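Fokside questions the case for one-size table covers

Cover maker publishes trial notes from its Horano workroom and drops the word "universal" from its Alia range

HORANO, February. Fokside will stop selling its Alia flat table covers as "universal" and will list each one by the size of table it fits. The change follows a trial in the company's own workroom, which did not go the way the sales department had hoped.

The idea behind a universal cover is simple enough. One sheet, one size, any table. Fokside has sold covers on that promise for years, as have most of its competitors, and the company now doubts that the promise was ever worth much.

For the trial, 27 covers were put on worktables of different sizes and left in everyday use. Staff were asked to note each time a cover had to be straightened, folded under or taken off altogether. They made 379 such notes. Most concerned sheets too big for the table they were on, with the spare cloth tucked under and working loose again before lunch.

A cover that has to be put straight several times a morning is hard to describe as a time saver, though Fokside's own catalog did describe it that way. That line has been removed.

Color came up as well. The Alia cover is sold in blue, and earlier leaflets said that a blue sheet on a white top makes small parts easier to find. Fokside still thinks this is likely. It did not test it, and the claim will stay out of print until it has.

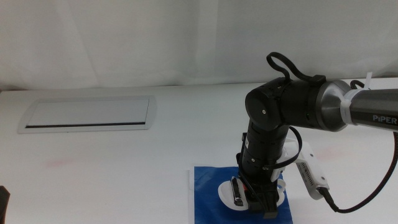

Thammasiri, which stocks the range, said it had heard most of this from customers already and would have liked the new sizes a year sooner. It also asked whether four sizes would be enough, given how many of its buyers work on narrow benches. Fokside's reply is that it does not know yet. Narrow benches were left out of the trial, a gap the company accepts.

The new list has 4 sizes, from a small sheet meant to lie flat in the middle of the table to a full cover that reaches all the edges. There are no clips, corner straps or sticky strips. Fokside looked at all of them and found that they mostly gave people one more thing to lose.

A first batch of 884 covers in the new sizes will go to stockists in the spring. Old stock will be sold off with a corrected label. Prices for the two middle sizes stay the same, the small sheet costs less, and the full cover costs more.

The trial notes, including the ones that do the product no favors, can be had on request from the Fokside office in Horano.

Notes to editors: Alia is the name of the flat cover range only. Fokside's fitted covers were not part of the trial, and nothing in this release applies to them.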